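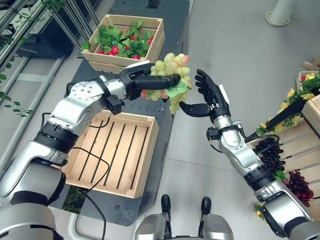 Head camera view, bimanual fruit cell. Left hand holding the green grapes, right hand open beside the cluster, empty crate under the left arm.

Notebook entry: Fivau planning and control stack
Apr 15, 2018
Entered by: Yuzhen Duan
Reviewed by: Zeyu Xia (sections 2 and 3 only)

1. Purpose of session

To establish why the Fivau task planner rejects valid right-hand approach poses when the left hand is already holding a cluster. The fault was logged against the Jindham release and was reproduced on the first attempt with the current branch. No hardware changes were made. The hand firmware and the wrist calibration files are those of the previous entry.

2. Perception

The cluster segmenter (Guo) treats a bunch of grapes as a single rigid body with a bounding ellipsoid. This is adequate on the display stand. It is not adequate once the fruit is in the hand. The black fingers close around the top of the bunch, the visible part of the cluster becomes shorter, and the ellipsoid centre moves down toward the leaf. Across 20 replayed grasps the centre moved down in every one.

The pale green berries and the attached leaf are close enough in colour that the leaf is sometimes included in the fruit mask. The pink-tinged berries are sometimes dropped from it. Both errors change the ellipsoid, and they do not cancel. Z. Xia has asked that the leaf be given its own class. Agreed. The labelling work is to be requested through Wakow in the usual manner, and the labels are to include the strawberry crate, where the leaves hang over the rim and the crate edge is currently being lost from the depth mask.

The slatted crate floor continues to produce a striped depth map. The dark gaps between the boards return either the platform below or nothing at all. The median filter was widened and the floor plane now fits without complaint. The planner should still be told that the floor is solid for placement purposes. At present it considers each gap a separate drop-off, and placement cost rises accordingly.

3. Planning and control

The rejection was traced to the self-collision check. When an object is attached to the left hand, the planner inflates the object by a fixed margin and then tests it against all links of the right arm, including the open fingers. With the right hand open beside the cluster, the thumb falls inside the inflated volume and the pose is discarded. A supporting hand must by definition come near the object. The check was written for single-arm transport and was never revised.

Changes made on the branch:
Contact-permitted pairs may now be declared per task step. The right finger links and thumb are permitted against the held object during the "support" step only.
Inflation is removed for permitted pairs and retained for all others, including the brackets under both wrists.
Cable volume on the left forearm is now modelled as a swept capsule from forearm to base. The previous model ended at the wrist and took no account of the loop near the crate edge.

Planner timeout left at 300 ms. The offline set of 754 logged start states was run twice with identical results: no support pose was rejected for finger proximity. The remaining rejections were all attributable to the cable capsule and appear to be legitimate. Control loop rate was held at 100 Hz throughout, and no overruns were recorded in the log.

One matter is unresolved. If the segmenter loses the cluster during the support step, the attached object is deleted and the permitted pairs are left behind with no object to refer to. The executive then halts with a null reference. A guard has been added, but the correct behaviour has not been decided. Z. Xia favours holding the last known ellipsoid. I would prefer to freeze both arms and report.

4. Actions

Y. Duan: write the unit test for the orphaned pair condition. Merge is blocked until it passes.
Z. Xia: send class definitions for leaf and stem to Wakow.
Y. Duan: repeat the offline set with the dark purple and red grapes, for which the mask thresholds have not been checked.
Both: decide on lost-object behaviour before the May release is frozen.

Logs are stored under the branch name, in the Fivau shared directory. The earlier Jindham logs use the old joint ordering and must be converted before any comparison is made.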